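Software Engineer, Motion Planning and Control, Clekero, Kallside

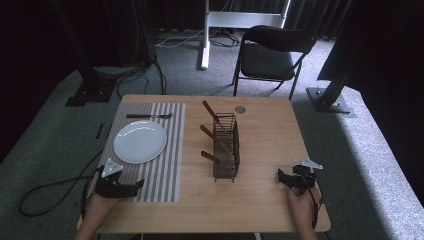
We write the software that turns human demonstrations into robot motion, and we're looking for a third planning engineer to join Intan Chin and Kacper Walczak. You'd own our trajectory planner, from recorded hand paths to arm commands. Laying a table keeps us busy at the moment: lifting a brown-handled utensil out of a wire basket without snagging the mesh is a lovely planning problem, and our current solver still takes far too long over it!

You'll need good C++ or Python and some time spent with real hardware. Perception experience is welcome, and so is a fresh view of our replay tools (they need one).

The post is full time, with 30 days' leave and a start in March. Send a CV and a short note on something you've built to Maite Salcedo at our Kallside office.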